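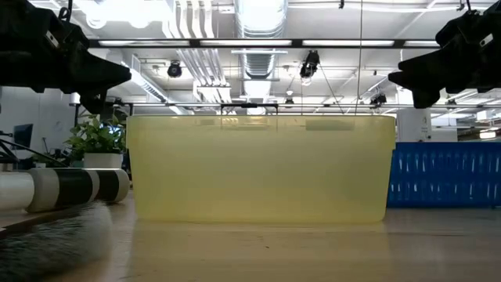

Equipment Care > Two-Arm Table Cells

Handover point drifts between left and right arm on a Rastier table cell

Hüsnü Tatlı
30 April 2022

Our department operates a Rastier table cell with two arms mounted on opposite sides of a butcher-block top. The cell sorts small household articles: bottles into a blue basket, scissors into a green tray, and the remainder into a yellow tray or the large yellow bin, depending on the program. Where an article lies on the wrong side for its container, one arm lifts it and passes it to the other above the back center of the table.

The handover was set up in accordance with the manual and performed well until the most recent maintenance period. We have since recorded a steady disagreement between the arms. When both grippers are sent to the shared handover point with nothing in them, the right fingertips stop 4 mm lower than the left. Large articles tolerate this. Small bottles do not. They are tilted as the second gripper closes, and on several occasions the first gripper has released a bottle that the second was holding only by the cap.

The following has been done so far:

The home position of both arms was set again, with power off and on between attempts.
The finger pads were replaced on both grippers with the standard set.
The handover point was taught again on the right arm only. This cured the fault for one shift, after which it returned.
The table was checked with a spirit level in both directions and found to be level.

The cycle counter stands at 1,898. The service log shows that the rail clamps were inspected when the cell was installed, and it contains no later entry for them. The arm bases sit on plates beside the rails. I am not certain whether these should be regarded as part of the arm or part of the table for inspection purposes, and the manual treats them in neither chapter.

We would be grateful for advice on two matters. First, is a drift of this kind more likely to originate in the arm, in the mounting, or in the wooden top itself? Second, is there an accepted order of work? We have been asked to keep the cell out of service for as short a time as possible and would prefer not to dismantle the arm unless there is good reason.

Software is the current release and there are no alarms in the controller history.

Roswitha Hinrichs

The fact that teaching the point again helped for one shift and then ceased to help is the most useful part of your report. A wrong home position gives a constant error. Once it has been taught out, it stays out. An error that comes back suggests that something is moving under load, and on this type of cell I would examine the mounting before opening any joint.

Our training center maintains two cells of the same pattern. The order of work given below is the one in our internal procedure, with the forms and signatures omitted. It can be completed by two persons in one morning.

Preparation. Clear the top fully. Trays, baskets, bins and all articles are to be taken off, as well as anything placed at the back edge. Bring both arms to the service position, switch off the cell, apply the lockout and confirm that the arms are supported. Do not loosen any base fastening while an arm is extended over the table.

Mounting plates. With one hand flat across the joint between plate and rail, have a colleague push the forearm gently up and down near the elbow. Movement that is too small to see can usually be felt. Repeat the test across the joint between rail and tabletop. It matters a good deal which of the two moves, and the finding should be written down before any tool is used, because a single turn of a wrench will destroy the evidence.

Rail fastenings. If the rail moves on the wood, remove one fastening at a time and inspect the hole. A joined block top is made up of strips with differing grain, and a screw set close to a glue line may hold less well than its neighbor. Do not simply tighten a screw that has lost its bite. Fit a threaded insert, or move the fastening to the next position on the rail and plug the old hole.

Cables. This point is frequently overlooked. The cable that loops above the forearm must remain slack through the whole range of the handover movement, including the last part, where the wrist turns inward. If a tie has been placed too close to the wrist, the cable acts as a spring. The arm will then settle a little differently depending on the direction from which it arrives, and the error may be mistaken for a loose base. Move each arm by hand to the handover position, with the power off, and observe the loop as you do so. The two sides should behave alike. 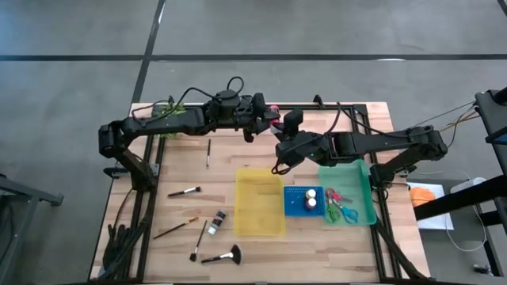
The same check should be carried out at the elbow, where the cable passes from the upper link to the forearm. On our older cell the tie at that place had been renewed by a contractor and set one position too far forward. The resulting error was smaller than yours but otherwise very similar.

Verification. Once the mechanical work is complete, set the home position on both arms before teaching anything. Then teach the handover point on the left arm, treat it as the reference, and teach the right arm to match. Use a rigid gauge between the fingers for this purpose. We use a plain turned pin. A bottle is unsuitable, as a soft wall will hide an error of the size you describe.

Run the handover without articles first, then with the gauge, and only then with bottles. We do not return a cell to service until it has completed 500 handovers with the gauge, checking the fingertip heights at the beginning and at the end. If the heights agree at the end, the mounting may be considered sound. If they do not, the procedure starts again at the plates.

As to your question about responsibility, our procedure assigns the plate to the table and the fastenings between plate and base to the arm. That division was made locally and I would not claim that it is official. What matters is that both appear on some list. We inspect them every 1,000 cycles, and on that basis your cell is overdue.

One further remark on the finger pads. You write that they were replaced on both grippers. Please confirm that the tool length was checked afterward on each side. A pad which is not fully seated can account for part of the difference, although it would not explain why the fault returned.

Wusden Repair Desk

We have seen this on two cells. Both times it was the wood. The tabletop dries out in a heated room, the rails loosen, and the arm sinks. Recommend replacing the top with a metal one. Tightening is a temporary measure only.

Roswitha Hinrichs, in reply to Wusden Repair Desk

I would ask readers to treat this recommendation with some caution. A metal top changes the height of both arms and the way the surface reflects the overhead lighting, and every taught position must be entered again. It may be justified in the end, but it should not be the first measure. Seasonal movement in the wood would in most cases affect both sides, whereas the report concerns one arm.

Hüsnü Tatlı, in reply to Roswitha Hinrichs

Thank you for the thorough reply. The cell was taken out of service this morning and the procedure was followed up to the cable check. The findings are as follows.

On the left side, no movement could be felt at either joint. On the right side, the plate is firm on the rail, but the rail moves on the tabletop at its rear end when the forearm is pushed. One screw turned freely and came out with wood fiber in the thread. It lies next to a glue line, as you suggested it might. The remaining screws on that rail hold properly.

The cable loops behave alike on both arms. No tie has been moved.

The tool length had not been checked after the pads were changed. We found a small difference on the right gripper and have corrected it. I regret that this was left out of our work order at the time, and it has now been added.

Threaded inserts have been requested from stores and are expected in the first days of May. One point remains open. Should the insert be fitted in the existing hole, close to the glue line, or is it preferable to move to the next position on the rail even though the hole there has never been used?

Roswitha Hinrichs, in reply to Hüsnü Tatlı

Move to the next position. An insert needs sound wood on all sides, and fitting one beside a glue line may open the joint between the strips. Drill with a depth stop, vacuum the chips before the rail is lowered, and plug the old hole so that it is not used again by mistake.

Please fit inserts at both ends of that rail on the same occasion, even if the front screw still holds. The verification run should follow with the left arm as reference, as described earlier.

Vasić Technical Library

For those searching the archive: the Ritel fastening sheet for block tops lists insert sizes by top thickness and is kept in the downloads area under mounting hardware. The sheet applies to tops supplied with the cell. Owners who have fitted a top of their own should measure the thickness before ordering.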